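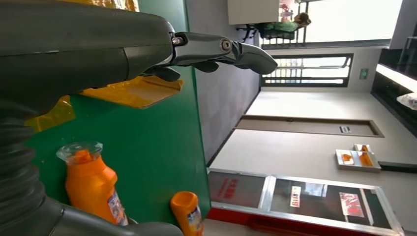

The two orange bottles on the green tabletop, with the yellow sheet

Tresgate Help > Home and Storage > Work tables

Is it OK to keep bottles lying down, and how do I flatten a table sheet?

I do most of my refilling and mixing at a green-topped table in our back room. The table is 69 inches long and runs up against a gray wall, so I can only get at it from one side. The top is smooth and has a Drendura finish, which the instructions say to wipe with a damp cloth and nothing stronger.

I have two questions. First, the larger orange bottle holds 1000 ml of Skomlow concentrate and it is too tall for the only shelf I have. I have been leaving it on its side. The smaller one is 300 ml and would fit on the shelf, but I like to keep them together. Is there any harm in storing the big one lying down for months at a time? I usually buy in December and it lasts into summer.

Second, I bought a yellow sheet from Horobets to put under the bottles. It came folded up small and it will not lie flat. The edges stick up unevenly and things tip over when I set them down on it. The packaging is long gone, so I can't tell you what it is made of. You can see a little light through it. I have tried putting books on it overnight and it got better for a day and then went back.

I would like to sort this out without buying another table. Thanks.

3 answers

Answer 1 (accepted)

Take the bottle first. A screw cap is fine on its side for an afternoon, but months is a long time for a thin liner to hold back liquid. A very slow leak will run down the outside of the neck and dry there, so you may never see a puddle. What you get is a sticky ring on the table and a label that starts to lift at one corner.

To find out if yours leaks, wipe the neck and cap dry, tighten it, and lay the bottle on a white paper towel overnight. Check it in the morning. If the towel is clean, do it again for a week. If there is any mark at all, stand the bottle up and keep it that way.

If it has to stay on its side, put it in a shallow tray with a lip and turn it so that the front of the label faces up. You want to be able to read the directions without picking it up. Bottles also roll, and a tray takes care of that too. Don't push it right up to the open side of the table.

For the finish, go by the instructions and use a damp cloth. If you already have a sticky ring, lay the wet cloth over it for ten minutes and then wipe. Repeat that before you reach for anything else.

The sheet is harder to answer without knowing the material. Try rolling it against the folds around a wide tube, with the raised side of the creases facing in, and leave it for two or three days. Books press on the fold but they don't bend it back the other way, and I think that is why yours went back.

Comment from the asker: I did the paper towel test and there was a faint mark under the cap after the second night, so the big one is going to stand up from now on. It can go at the wall end of the table. Rolling the sheet has helped with the long creases — the short ones near the corners are still there.

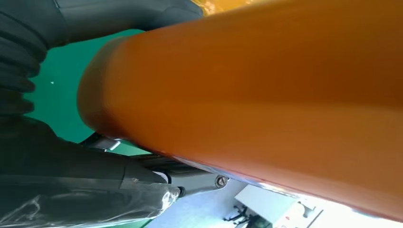

Corinne Dunleavy: If the cap is already seeping, change the cap before you worry about where the bottle goes. A worn liner can let air in when the bottle is standing up as well, and concentrate thickens over time. Ask the seller for a replacement cap in the same size. Mine came in the mail in a plain envelope and fit fine. For the corners of the sheet I would trim them off round with scissors. A rounded corner has less to curl.

Answer 2

Put it on the floor under the table. That's where all my tall stuff goes.

Answer 3

I agree with most of the first answer except for the tray. If you only use a tray for the one bottle it becomes one more thing to wash. I would raise the shelf. Most wall shelves can go up a few inches if you are willing to fill the old holes, and then both bottles can stand together, which is what you said you wanted. Measure the bottle with the cap on and add an inch so you can lift it out.

Also, I would not use any heat on that sheet. People will tell you to use a hair dryer or an iron over a towel. If you don't know what it is made of, you don't know what it will do, and anything that softens could stick to the tabletop. I did this with a shelf liner and had to scrape it off. The mark is still there after 33 months.

If the short creases bother you, turn the sheet over so the corners point down and put something heavy on each one. It won't look perfect but a bottle will stand on it.

Was this page helpful? Yes / No

Related: Removing sticky rings from a coated table — Storing refills in a small room — Caps that won't close all the way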